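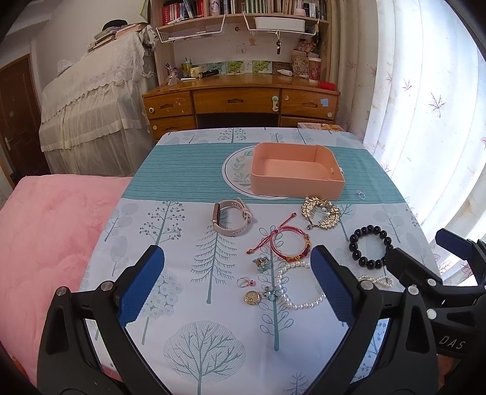
Ticket: Avero jewellery set, episodes rejected at upload
Status: resolved, one follow-up open
Opened by: Oana Văduva, Estholm collection
Handled by: Trokix support desk
Opened: April

What happens
We are recording two-handed tidying with the hand-held grippers. The task text is "put the jewellery in the box". Flores accepts the files, then the check rejects part of the batch with "pose jump, right unit". Out of 409 episodes, 20 came back with that message. The left unit is clean in all of them. The video plays normally and the jaw opening looks right on the graph.

Already tried
Restarted both units.
Wiped the lenses.
Uploaded one rejected episode again from a different laptop. Same message.
Swapped the units between hands for four episodes. The message moved to the left unit, but only in one of them.

Support, 10.40
Thanks for the swap test. One out of four is not enough to blame the unit. Could you say where in the episode the jump falls, and where the light is coming from? The position estimate relies on the camera finding fixed detail in the room, and it struggles when a bright window takes up much of the view.

Oana, 11.25
The jumps are near the end, when the hand turns towards the box. Window is on the right with patterned curtains over it, and the daylight comes straight through. The desk and bookshelves are beyond the work area, so I would have thought there was plenty for it to hold on to.
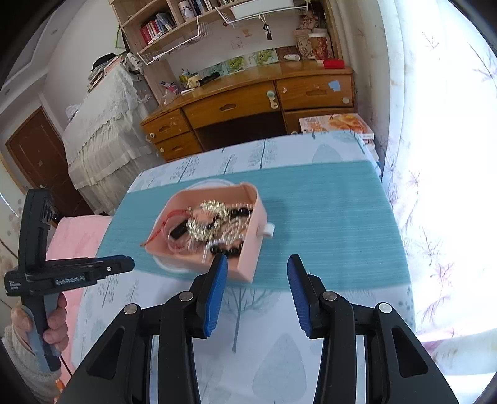
Jewellery in the pink box, second gripper on the left, curtain on the right.

Support, 12.10
The shelves are good for this. The curtain is the likelier cause – the exposure drops to suit it and the rest of the room goes dark for a few frames. Please try the following on a short batch:
1. Lock exposure in the settings page before the first episode.
2. Set it while the camera faces the tablecloth.
3. Keep the jewellery and the box as they are, so the only change is the exposure.
4. Upload the short batch on its own, with "exposure test" in the notes field.

Oana, 15.50
Done, nine episodes. All passed. The pearls look a bit washed out in two of them but you can still tell where the strand lies.

Support, 16.15
Washed out is fine as long as the contact with the finger pads can be seen. Keep the rejected ones, please don't delete them. We can rerun the pose step on our side and may get some back.

Still open
The thin red cord. When it catches on other pieces, two items go in on one grasp and the labeller doesn't know whether to mark one pick or two. Oana to send three clips. Until then, mark as one pick and write "tangled" in the notes.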